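Sortieren, Falten, Einräumen: Stand der Dinge im Juli

Vor einem Jahr habe ich an dieser Stelle geschrieben, dass Haushaltsroboter an Waschlappen scheitern. Seitdem bekomme ich regelmäßig Links zu Videos, in denen ein Gerät Waschlappen faltet, meist mit der Frage, ob ich das zurücknehmen möchte. Teilweise. Die Waschlappen sind inzwischen weniger das Problem. Das Problem ist verschoben, und zwar in Richtung flacher, dünner, halbsteifer Gegenstände: Briefe, Beipackzettel, Gewürztüten, Samentüten, leere Verpackungen. Also ziemlich genau das, was bei mir in der Küchenschublade liegt.

Der Reihe nach.

Was heute als gelöst gelten darf

Saugen auf ebener Fläche. Rasenmähen, sofern der Rasen nicht von Kindern benutzt wird. In der Werkstatt: Teile aus definierter Lage greifen und in definierte Lage bringen, auch in hoher Taktzahl. Das geht seit Jahrzehnten und hat mit dem, was gerade unter dem Stichwort »lernende Manipulation« läuft, wenig zu tun. Wer Werkstücke in einem Tray anliefert, braucht kein neuronales Netz. Wer sie in einer Kiste anliefert, braucht Bildverarbeitung und einen vernünftigen Sauger, und auch das ist kaufbar.

Schwierig wird es, sobald drei Bedingungen entfallen: bekannte Lage, bekannte Steifigkeit, bekannte Reihenfolge. Im Haushalt entfallen in der Regel alle drei gleichzeitig. Eine Tasse ist dabei noch der freundliche Fall. Sie hat einen Henkel, steht von allein und sieht nach dem Greifen genauso aus wie davor.

Warum ich auf Papiertüten komme

Ich habe im Frühjahr meine Sämereien sortiert. Das ist eine stumpfe Tätigkeit: Tüten aus dem Karton, nach Aussaatmonat in Stapel, Stapel zurück in den Karton. Ich habe dabei mitgefilmt und die Griffe später am Rechner klassifiziert. Für 59 Tüten habe ich sehr unterschiedliche Griffe verwendet, und der Anteil, den man mit einem simplen Zangengriff von oben nachbilden könnte, war klein. Meistens habe ich die Tüte mit einem Finger an die Tischkante geschoben und dort von unten gefasst. Oder ich habe eine Ecke mit dem Nagel angehoben. Oder ich habe zwei Tüten gemeinsam genommen und in der Hand getrennt, ohne darüber nachzudenken.

Für einen Parallelgreifer ist das eine unangenehme Liste. Er hat keinen Nagel. Trennen in der Hand kann er nicht. Bleiben das Schieben zur Kante und das Einklemmen einer Stelle, die zufällig etwas höher liegt, etwa weil eine Tüte mit dem Rand auf einer anderen ruht. Sauggreifer sind bei gestrichenem Papier gut, bei körnigem Inhalt und knittriger Oberfläche aber launisch. Sie nehmen außerdem gern die zweite Tüte mit, wenn statische Aufladung im Spiel ist.

Dazu kommt die Steifigkeit. Eine Tüte mit Erbsen verhält sich wie ein kleines Kissen. Eine mit Mohn verhält sich wie ein Briefumschlag, in dem unten etwas rutscht. Der Schwerpunkt wandert beim Anheben. Für den Menschen ist das belanglos, weil die Hand nachregelt, bevor man es merkt. Ein Arm mit geregelter Position und ohne brauchbare Kraftmessung an den Fingern merkt es gar nicht oder erst im Kamerabild.

Zur Bildseite: Die Beschriftung zu lesen ist kein Engpass mehr. Texterkennung auf bunten Verpackungen funktioniert gut, auch mehrsprachig. Die Überlappung ist heikler. Wo endet die eine Tüte, wo fängt die nächste an, wenn beide mit Blüten bedruckt sind? Farbige Druckmotive erzeugen Kanten, die keine Objektkanten sind. Tiefenkameras der üblichen Preisklasse lösen eine Papierdicke nicht auf. Handgelenkskameras helfen, weil man aus der Nähe und unter anderem Winkel noch einmal schauen kann, kosten aber Bewegungszeit.

Messgröße statt Video

Mich interessieren an solchen Systemen zwei Zahlen. Erstens die Zeit zwischen zwei Eingriffen durch einen Menschen. Zweitens der Aufwand für das Wiederherstellen, wenn etwas schiefgegangen ist. Beides steht in Videos so gut wie nie.

Bei Wondar, einem Anbieter, der unter anderem einen Sortierplatz für Kleinteile im Programm hat, steht im Datenblatt immerhin eine Zahl: 50 Griffe pro Schicht dürfen laut Spezifikation manuell nachgearbeitet werden. Das klingt nach viel, ist in einer Kommissionierung aber wenig, und vor allem kann man damit rechnen. Plolla dagegen wirbt für seinen Küchenhelfer mit »bis zu vollständig autonom«. Diese Formulierung hat keinen Informationsgehalt. Auf meine Nachfrage kam ein PDF mit denselben Worten in größerer Schrift.

Für den Haushalt wäre die erste Zahl noch strenger zu bewerten als für den Betrieb. In einer Halle steht ohnehin jemand, der eine Störung quittiert. Zu Hause bin das ich, und ich wollte in der Zeit eigentlich etwas anderes machen. Wenn ein Gerät eine Tätigkeit von zwanzig Minuten in einer Stunde erledigt und mich dabei viermal ruft, ist die Bilanz negativ. Wenn es drei Stunden braucht und mich gar nicht ruft, ist sie gut. Geschwindigkeit wird in der Diskussion überschätzt.

Zwei Arme

Über den zweiten Arm habe ich meine Meinung geändert. Lange hielt ich ihn für Show, weil die meisten Demonstrationen nur einen benutzen und der andere dekorativ parkt. Bei flachem Material ist er jedoch fast zwingend: Ein Arm hält nieder, der andere hebt an. Oder einer kippt die Tüte hoch und der andere übernimmt sie an der freien Kante. Der Preis sind ein gemeinsamer Arbeitsraum, in dem man Kollisionen ausschließen muss, und ein doppelter Satz Kalibrierfehler. Bei Armen dieser Größe und Preisklasse ist die Wiederholgenauigkeit ohnehin mäßig.

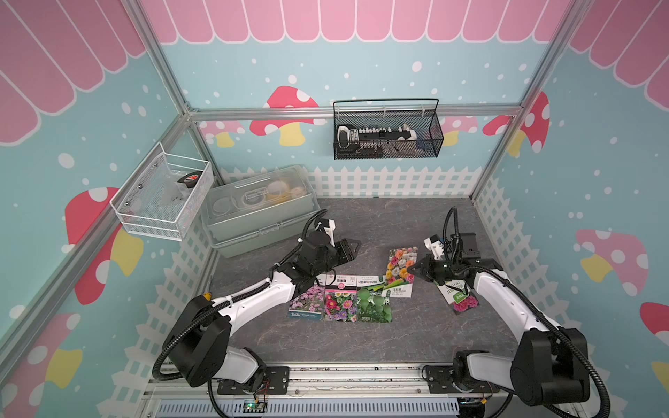
Foto: Projekt Tavine

Die rosenbedruckte Tüte steht fast senkrecht an den Fingerspitzen des rechten Greifers. In dieser Lage ist eine Tüte ein dankbares Objekt: zwei freie Flächen, eine definierte Dicke, Zugriff von der Seite. Die interessante Frage ist, wie zuverlässig man aus der flachen Lage dorthin kommt. Links überlappt eine weiße Tüte mit rosa Etikett die oberen Ränder ihrer Nachbarn, also der Fall von oben mit den falschen Kanten. Sieben Tüten in zwei lockeren Gruppen sind gemessen an meinem Karton ein überschaubares Problem, aber sie enthalten bereits die meisten Schwierigkeiten, die mich interessieren.

Aufschlussreich ist auch die Umgebung. Pilze, Lattenzaun und rosa Markise sind für die Aufgabe ohne Belang, für die Wahrnehmung aber nicht. Ein gelerntes Modell, das nur vor neutralem Grau gesehen hat, wie eine Tüte aussieht, kann vor einem bunten Hintergrund unvermittelt schlechter werden. Küchen sind bunt. Ein Verfahren, das hier stabil bleibt, nehme ich ernster als eines aus der Lichtkabine. Die marmorierte Arbeitsfläche geht in dieselbe Richtung, meine eigene sieht ähnlich aus.

Daten

Tavine gibt für die Sortieraufgaben 2633 Durchläufe an. Ob das viel ist, hängt davon ab, wie verschieden sie sind. Wenn immer dieselben Tüten in ähnlicher Anordnung liegen, lernt man vor allem diese Tüten. Wenn Format, Füllung und Untergrund wechseln, kann man mit weniger auskommen. Eine Aufschlüsselung habe ich nicht gefunden. Ich hätte gern eine Tabelle mit den Fehlgriffen, getrennt nach »nichts gegriffen«, »zwei gegriffen« und »gegriffen und verloren«. Diese drei Fälle haben völlig verschiedene Ursachen, und in einer gemeinsamen Erfolgsquote verschwinden sie.

Carbone, deren Greiferfinger ich selbst in der Werkstatt habe, liefert neuerdings weiche Auflagen mit einer dünnen, überstehenden Lippe. Die ist im Prinzip der fehlende Fingernagel. Auf Karton und dickerem Papier kommt man damit unter die Kante – auf glattem Untergrund schiebt die Lippe die Tüte allerdings zunächst vor sich her, bis sie irgendwo anliegt. Mit einem Anschlag in Form einer 2 mm hohen Leiste habe ich das an meinem Aufbau halbwegs in den Griff bekommen. Eine Leiste auf dem Küchentisch ist freilich eine Vorrichtung, und mit Vorrichtungen kann man im Haushalt nur begrenzt argumentieren.

Mein Stand also: Waschlappen ja, mit Geduld. Geschirr aus der Spülmaschine bedingt, Besteckkorb eher nicht. Post öffnen nein. Samentüten nach Monat sortieren würde ich einem Zweiarmaufbau unter Aufsicht zutrauen, über Nacht und allein im Keller noch nicht. Den eigenen Karton habe ich inzwischen wieder durcheinandergebracht und werde im Herbst denselben Versuch mit Handschuhen wiederholen, um zu sehen, wie viele der Griffe ohne Nagel und mit weniger Gefühl übrig bleiben. Die Klassifikation der Griffe lade ich dann zusammen mit den neuen Daten hoch, das Format der ersten Tabelle war unbrauchbar.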